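**Progress report to the Ezeani Fund, second period**
Prepared by Ebuka Ugwu, 18 July 2014

Dear colleagues,

I am writing to inform you how the Koneo evening language programme has progressed in this period. I try to keep it short, as you asked after the first report.

## Enrolment

At the close of the period we had 222 learners on the list, in both neighbourhood centres together. The Previler centre is full and has a waiting list. The Estum centre still has places in the morning group, mostly for the reason that many parents there work early shifts. We have moved one morning class to the evening and the attendance became better already in the first weeks.

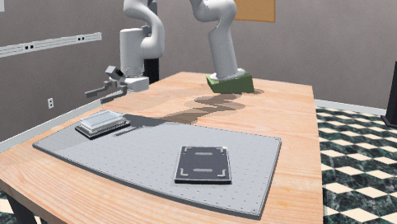 The beginner level remains the largest. Many learners arrive with good reading but very little speaking, and for them the placement test was giving a wrong result. We rewrote the oral part and it now takes seven minutes for each person. Teachers are satisfied with it, although the testing evening has become long.

## Teachers and training

We employ five teachers, of whom two are new. Both new teachers completed the training in pronunciation and in working with learners who had little schooling. One teacher will be on parental leave from September, and I have not yet found a replacement. I consider this the biggest risk for the next period.

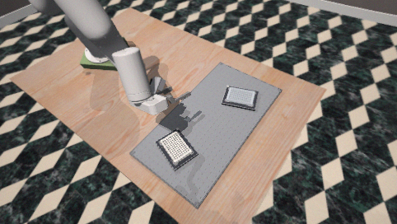 *White robotic arm on a green base plate, wooden tabletop.*

## Child care

The child care during class was a condition of your grant. It runs at both centres, but at Estum we had to cancel it on two evenings when the worker was ill. On those evenings several mothers went home. I have now an agreement with a second worker, who can be called on the same day. Her hours are paid from the line for casual staff.

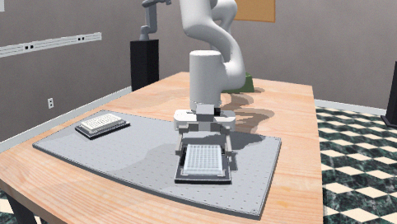 ## Budget

Spending is a little under the plan. Textbooks cost less than we estimated, as the publisher accepted to sell us the older edition. Rent at Previler was increased and I ask for your permission to move the textbook savings to the rent line. Without this permission the rent line will be overspent before the end of the year.

## Next period

- Find the replacement teacher
- Open one more evening beginner group at Previler, if a room is available
- Repeat the learner survey in simpler English, with translated copies at the front desk

The attendance sheets and the signed financial statement will follow by mail.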